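Häufige Fragen rund ums Lastenrad-Leihen

Seit ich meine kleine Seite über das Leihen von Lastenrädern betreibe, landen immer wieder dieselben Fragen in meinem Postfach. Ich hab die wichtigsten mal gesammelt und beantworte sie so, wie ich es auch am Küchentisch tun würde. Stand: 2021-08-02.

Brauche ich einen Führerschein?

Nein! Für ein normales Lastenrad mit Motorunterstützung bis 25 km/h braucht ihr keinen. Ich hab selbst ewig gezögert, weil mir das Ding so groß vorkam, und dann saß ich drauf und bin einfach losgefahren. (Na ja, die erste Kurve war eher ein Bogen durch den Vorgarten.)

Welches Rad soll ich als Anfänger nehmen?

Ich schwärme ja vom Flokwood, das ist der Zweiräder mit der langen Ladefläche vorn. Fährt sich fast wie ein normales Fahrrad, sobald man die ersten Meter hinter sich hat. Das Santoro hat drei Räder und steht an der Ampel von allein, will aber langsam um die Ecke gefahren werden. Wer vor allem Kinder transportiert, ist damit meistens glücklicher. Probiert beide aus, wenn ihr könnt.

Was kostet der Spaß?

Bei Ustar, wo ich am häufigsten leihe, zahle ich 14 Euro am Tag. Drodix nimmt 13, da ist aber kein Regenverdeck dabei. Das kostet extra, und im Februar will man es haben, glaubt mir. Kaution müsst ihr bei beiden hinterlegen, bei Ustar sind das 500 Euro, die auf der Karte nur geblockt und nach der Rückgabe wieder freigegeben werden. Bei mir hat das bisher immer geklappt, manchmal mit ein paar Tagen Verzögerung.

Wie viel darf rein?

Steht auf dem Rahmen oder im Mietvertrag, und bitte haltet euch dran. Das zulässige Gesamtgewicht meint Rad, Fahrer und Ladung zusammen, das überlesen viele. Schweres gehört nach unten und möglichst nah an den Lenker, Leichtes obendrauf. Und zurrt alles fest! Mir ist mal ein Sack Blumenerde verrutscht, mitten auf der Kreuzung, das muss man nicht haben. 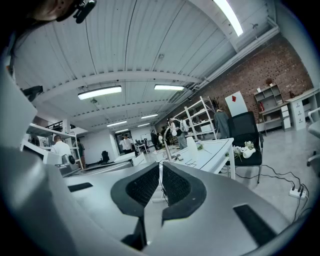
Spanngurte mit Klemmschloss reichen völlig, die mit Ratsche sind überflüssig und zerdrücken einem nur die Kartons, schrieb mir Leserin dazu. Da bin ich nur halb einverstanden – für Umzugskisten stimmt es, aber bei einer Waschmaschine nehme ich lieber die Ratsche und lege eine Decke drunter.

Darf ich auf dem Radweg fahren?

Ja, und wo das blaue Schild steht, müsst ihr normalerweise sogar. Ist der Weg für das Rad zu schmal oder zugeparkt, weiche ich auf die Fahrbahn aus. Auf dem Gehweg habt ihr mit so einem Schiff nichts verloren, auch nicht »nur kurz«.

Was mache ich bei einer Panne?

Erst mal anrufen, die Nummer steht bei Ustar und Drodix auf dem Schlüsselanhänger. Bitte nicht selbst am Motor herumschrauben, sonst gibt es Ärger mit der Kaution. Einen Platten am Vorderrad kriegt man mit etwas Geduld selbst hin, aber fragt vorher nach, ob ihr das dürft. Hinten lasse ich die Finger davon.

Muss ich den Akku geladen zurückgeben?

Bei Drodix ja, bei Ustar ist es egal. Ich lade trotzdem immer über Nacht, aus purer Höflichkeit dem Nächsten gegenüber. Ach ja, macht bei der Abholung Fotos von Kratzern, auch von den winzigen!

Wie viel bist du selbst schon gefahren?

Das werde ich erstaunlich oft gefragt! Laut meiner Liste sind es inzwischen 3.914 Kilometer auf geliehenen Rädern, das meiste davon zwischen Baumarkt und Kleingarten. Ein eigenes hab ich immer noch nicht, mir fehlt schlicht der Stellplatz.

Deine Frage ist nicht dabei?

Dann schreib mir über das Kontaktformular. Ich antworte meistens am Wochenende, im Sommer kann es auch mal länger dauern.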